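Subject: Re: [mestwood-shop] Cleaning the gray tabletops

Mabli Wynne wrote:
> The big table by the door has a dark smudge across the middle again.
> I tried dish soap and a sponge and gave up after 16 minutes. Is there
> something stronger in the shop, or do we live with it?
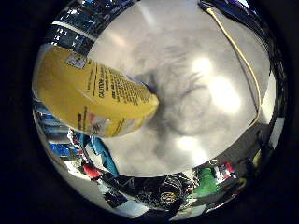 Try plain rubbing alcohol on a white rag before anything stronger. I did the back table that way in September and most of it came off. Start in a corner — the finish may dull if you rub hard.

The yellow container has a long CAUTION label, so please read the fine print before using it on a table. I don't know if it's safe on that surface. Whatever you use, open the door first and move the cable out of the way.

If the marks are scratches, they'll stay. I have a pack of 600 grit paper, but I'd hold off on sanding until we've talked about it.

Rags are on shelf 19.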